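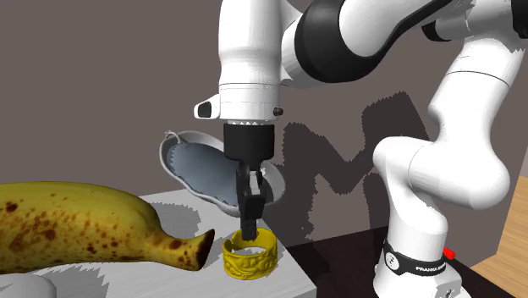 Come sing with us! The Vollow community choir is looking for new voices, altos and basses above all, for our spring program. You don't need to read music and there's no audition. We rehearse at 7 p.m. in the hall on Pap Street, with a tea break halfway.

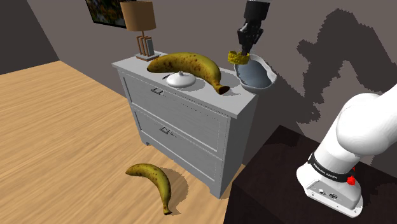
We're learning 4 folk songs in parts, plus a lovely round that Lajos Kovács arranged for us. Dues are $20 a season. Just show up, or call Dezső Orbán first if you're shy!

Comments

marta_k: Can I bring my teenage son?

Dezső: Yes please, especially if he's a bass!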